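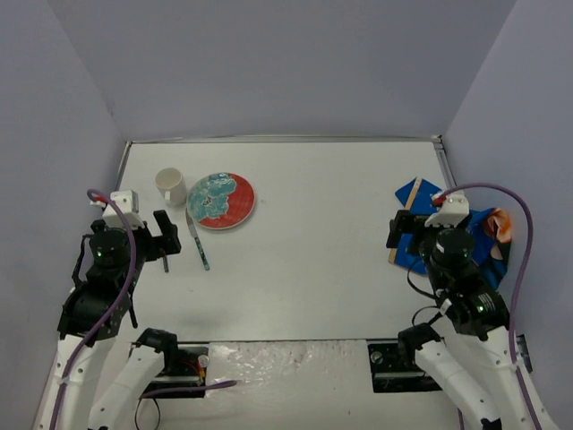

Reading time: 3 min

3.2 Decorated tableware and perceived portion size

Figure 2. Tableware of mixed decoration: a white mug, a plate with a red rim and a patterned center, and a knife with a patterned handle.

Work on plate color has mostly used plain plates with a single band at the rim. Household sets are seldom so uniform, and a busy center may hide the edge of a serving. We therefore asked 300 adults in Kukness and Brakow to judge servings of cooked rice on plain and patterned plates.

Each person made judgments in 2 sessions held in March. Servings were weighed before they were brought out, and the order of plates was changed between sessions. After missing answers were removed, 2,220 judgments remained.

Servings on patterned centers were judged smaller than the same servings on plain ones. Rim color had little effect – a result we did not expect from the pilot in Brakow. Mugs and cutlery were not varied, and their effect is left to later work.

Print this article
E-mail this article

Search Clirance
Enter keyword or author Go

Related items
Bowl depth and second helpings
Serving spoons in the Chornovol canteen study
Table color and eating speed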